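Sterkville bench notebook, folding cell, March

Run 331 stopped at 10:40 with a protective stop on the arm. No damage to the table and nobody was near it. Writing this up before the logs roll over.

Task was the usual one, shorts, pick at the waistband and drag to square. The gripper closed, the arm started its lift, and the controller tripped on wrist force. Log shows a peak of 2049 against a limit of 2000 (raw units, the Gelitus driver still doesn't convert them). So a small overshoot, but it kept climbing over the last few samples and I don't think the limit is the problem.

First guess was the fingers pressing into the tabletop. Checked the height calibration with the feeler gauge, both corners and the center. Good everywhere. Re-ran the approach with no garment, slow, and no trip.

Second guess was the cable. The run along the outside of the arm goes slack under the joint and comes up over the top of the wrist housing. With the wrist rolled toward the far side of the table, the slack gets used up and the cable pulls on the housing. Jogged it by hand to the logged pose and the force reading went up with nothing in the fingers. Backed off the roll and it came down again. Did that 2 times, same both times.

The planner picked that roll because of where the waistband was bunched. Most runs never get near it, so we have probably had this since the wrist was refitted with the Rokuvley bracket and put the odd stop down to fabric snagging. I did that myself last month, see the entry on "zipper catch". That one should be reopened.

Changes for now:
Wrist roll capped in the cell config.
Speed at half until the cable is rerouted.
Force limit left at 2000. Please don't raise it to get through a batch.

To do: longer cable or a second clip point, then repeat the jog test through the full roll range. Stougaard lists a swivel clip that might fit, have not ordered it.

Same red shorts on the table, fixed camera and then wrist camera: 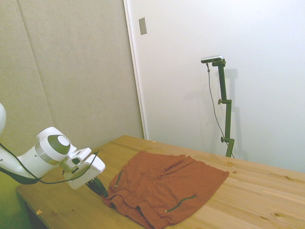
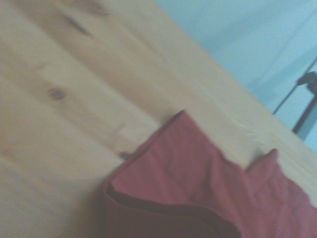

Added at 15:20, from the night shift: we saw the same creep in the wrist reading on towels and had been re-zeroing the sensor between runs to clear it, which would have hidden this. We've stopped doing that. Can the roll cap go on the second cell too, before tonight's batch?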